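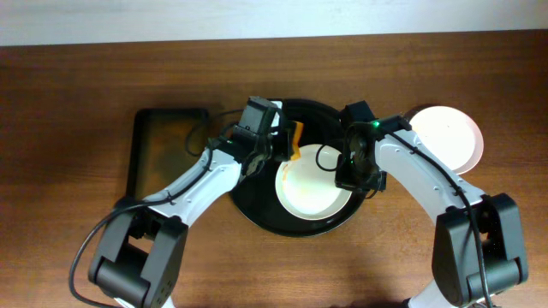
Minutes of the planning meeting for the Dalcombe supplier and customer forum, written up by me (Liliana Rizzi), so blame me for anything I've misheard. We started at half past nine with Ettore Leone in the chair, me with the laptop, the two people from Fidberg on the phone, and the Sorrentino lot joining late from a train. First up was the look of the printed programme, left over from last time. Ettore still wants navy and I still don't! I've asked for the warm reddish brown of the tabletop at the head of these minutes, with the pale off-white of the wall for the pages and black for the headings, and Fidberg said they could live with that as long as the sponsor logos don't have to be recoloured. Agreed, with Ettore recorded as "not keen".

Last meeting's minutes
Passed with one correction. I'd written that Marnarell were paying for the evening meal. They're paying for the drinks before it. Sorry, Marnarell.

Who's coming
The invitation list now stands at 812 names, and that's after I took out all the doubles (people who'd signed up with a work address and then again with the one they read on the bus). Ettore asked how many of those are proper buyers, meaning someone who signs off the phone system or the payroll software, and how many are there to sell to the buyers. I couldn't say, because our sign-up form lets you tick both boxes and a lot of people do. We talked round this for longer than we needed to. Fidberg would like one box only. Sorrentino, when they finally got a signal, said a small firm that resells software is a buyer in the morning and a seller after lunch, and they'd be cross to be made to choose. I'm with Sorrentino on that one. We're keeping both boxes and adding a line asking what you most want to talk about.
Action: me, new line on the form.

The programme
We have 14 sessions and room for all of them if the coffee break doesn't move again. The order for the morning is settled: welcome from Ettore, then the talk on what the new data rules mean for firms without a legal department, then the panel on moving your accounts to an online service and what to do when the supplier puts the price up. I think that panel will be the one people remember. I've heard more grumbling over renewal prices this year than over anything else, and I'd rather have it said out loud in a room with the suppliers sitting there.

The afternoon isn't settled at all. Fidberg want their analyst to have a whole hour for the market outlook. Ettore thinks forty minutes is plenty for anybody with slides. We landed on forty minutes plus questions, and Fidberg are going back to ask the analyst, who may well say no. If so, the session on staff training slides forward and we put the outlook at the end, when (I did point this out) half the room is looking at train times.

There was a nice suggestion from Marnarell, sent by email, for a "bring your contract" corner, where people can sit down with somebody who has read a few hundred support contracts and ask what a clause means. Everyone liked it. It can't be legal advice and it needs a sign saying so in large letters. Slots will be 15 minutes each and booked beforehand, as last year's drop-in desk had a queue out past the cloakroom.
Action: Ettore to write the sign and have Marnarell check the wording.

Speakers
All the morning speakers have said yes in writing. In the afternoon we're still missing 4, and two of those I think are only slow at email. Ettore is going to ring them. I've got biographies from hardly anyone, and the ones I have run from a single line to a page and a half, so I'm cutting everybody to the same length and I'm not going to be sorry about it.

Somebody asked if we would be recording the sessions. The view was yes for the talks and no for the panel, so that people will speak freely. Fidberg would like the recordings to sit behind a sign-in on their own site. I said I wasn't happy with that, given that guests would have paid to come and shouldn't have to hand over their details a second time, and Ettore backed me up. Left open. Fidberg will come back with another idea.

The venue
The hall at Dalcombe is booked and the deposit has gone through. The wifi is still the worry. The hall's manager says it has been improved since we were last there, and I'd love to believe her, but I remember a whole session on cloud services being given from memory while the speaker held his laptop up to the window. Sorrentino have offered to bring their own kit as a back-up and want a parking space by the side door for it. Easily done.
Action: me, parking space. Sorrentino, test visit before the end of July.

Lunch came up, as it always does. We're sticking with the hot buffet. Name badges will have the first name in big type and the company underneath, and no job titles, which was Ettore's idea and a very good one, I thought (people do peer at your chest to see if you're worth talking to).

Money
Short item. We're inside budget if ticket sales hold up and a bit over if they don't. Ettore wants to raise the late ticket price. I'd like to leave it alone and send one more reminder first, with the panel at the top of it. We'll do the reminder, look at the sales the week after and then decide. The printing quote is higher than last year's and I'm getting a second one.
Action: me, reminder and second quote.

Any other business
Fidberg asked if the forum could have a hashtag. It can. They're choosing it, and I've asked for something short enough to fit on the badge.

Ettore asked that whoever borrowed the long extension lead brings it back.

Sorrentino went into a tunnel partway through this item, so I'll send them the last bit separately.

We finished at ten past eleven. Next meeting is same place, same time, in a fortnight, and please send me anything for the agenda by the evening before.

L.R.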